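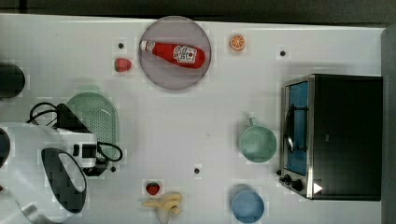 Charging and Range: Frequently Asked Questions

How far can I drive the Hudar on a full charge?
The long-range version is rated at 493 km. The trip computer shows miles by default, and you can switch it under Settings, Display, Units. Expect less than the rated range at steady highway speeds, with a roof box, or in freezing weather.

Does the rating change with larger wheels?
Yes. The rating applies to cars on the standard wheels. Larger wheels lower the range. The window sticker for your car lists the number that applies to it.

What kind of outlet do I need at home?
A regular household outlet works with the portable cord, but it is slow. Most owners have a 240-volt circuit put in. Ask a licensed electrician to check your panel before you buy a wall unit, especially in an older house.

Can I use a wall unit made by another company?
Yes, as long as the plug fits the car's charge port or you use an approved adapter. The Kokkinos wall unit we sell can be scheduled from the car's touchscreen. Other brands usually have to be scheduled from their own app.

Should I charge to 100 percent every night?
No. Set the daily limit to 80 percent and raise it the night before a long trip. The car goes back to your daily limit after one full charge, so you don't have to reset it.

How long does fast charging take?
With a warm battery and a charger that can supply full power, going from 10 to 80 percent takes 55 minutes. The last part is much slower, and on a road trip it usually makes more sense to unplug at 80 and drive on.

Why was my last fast charge slower than that?
A cold battery is the usual cause. Enter the charging station as your destination and the car will warm the battery on the way. Some stations also split power between 2 cars when both plugs on a cabinet are in use.
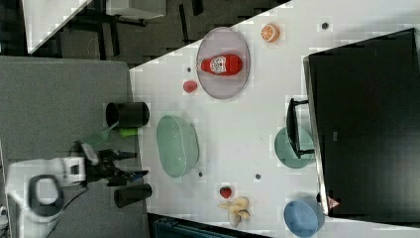 If you see low speeds at several different stations, have the service department read the charging log. There is no fee for this while the car is under warranty.

Where can I charge near the dealership?
There are two fast chargers in our Unemdale lot, on the service entrance side. They are open to the public from 6 a.m. to 10 p.m. Please move your car when it is done. The Gralum network also has stations along the highway, and you can start a session with its app or a credit card.

Do I have to unplug if there is a thunderstorm?
The charging equipment has surge protection, but a direct strike can still do damage. If a bad storm is forecast and you have enough charge, unplug before it arrives.

Can I leave the car parked for several weeks?
Yes. Leave it at 50 to 60 percent and turn off cabin preconditioning. Checking the app many times a day wakes the car up and uses some charge. Plug it in if you can and leave the limit at 60.

The charge port door is frozen. What should I do?
Start preconditioning from the app and wait 15 minutes, then press the door again. Don't pry it open with a tool or pour hot water on it.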